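Prostico Beach Wagon, Wide Wheel
Rental add-on for Lavdale and Skindport guests

Item no. 478
Load limit per maker: 200 lb
Rate: $11 per day, added to your stay
Available at: Lavdale cottages, Skindport upper units

The maker calls this wagon "effortless on any sand." We have our doubts. On the packed sand near the water it rolls fine, even with two chairs and a cooler in it. On the soft stretch between the Skindport steps and the tide line you will be pulling, and if you load it anywhere near the limit you will be pulling hard. Sanaa Younis, who cleans the upper units, takes hers down half full and goes back for the rest. We'd do the same.

It folds. The tag says one hand, and maybe there is a person who can do that. Plan on two hands and a foot. Folded, it fits in the hall closet at Lavdale but not in the one at Skindport, so leave it under the stairs there and lock it to the rail. The lock code is on your check-in sheet.

What comes with it
Wagon, canvas liner, pull handle, cable lock. The cup holders in the catalog photo are sold separately and we didn't buy them.

What we left off the list
There is also a "storm proof" sun canopy for this model. We tried one in August and sent it back. Any canopy that comes with a warning not to use it in wind is a strange thing to bring to a beach.

Do you need it?
If you are staying at Lavdale, probably not. The path is short and paved most of the way, and there are two plain hand carts in the shed that cost you nothing. From Skindport it is over 205 steps down, and the wagon does not do steps. You carry it, then you fill it. Families with small kids still seem to like it for the walk along the shore - and kids will ride in it whatever the label says.

Care
Rinse the wheels at the outdoor tap before you bring it in. Sand in the axles is what killed the last one. Please don't oil it.

To add a wagon, write to Mohcine Ashour at the front office before you arrive. Same-day requests depend on what is left.
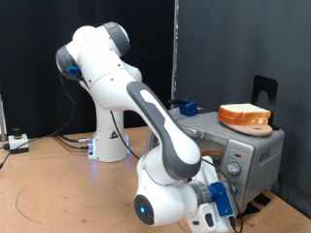
Refunds are for unused full days only, and a rainy morning counts as used. Page checked 12/11/2023.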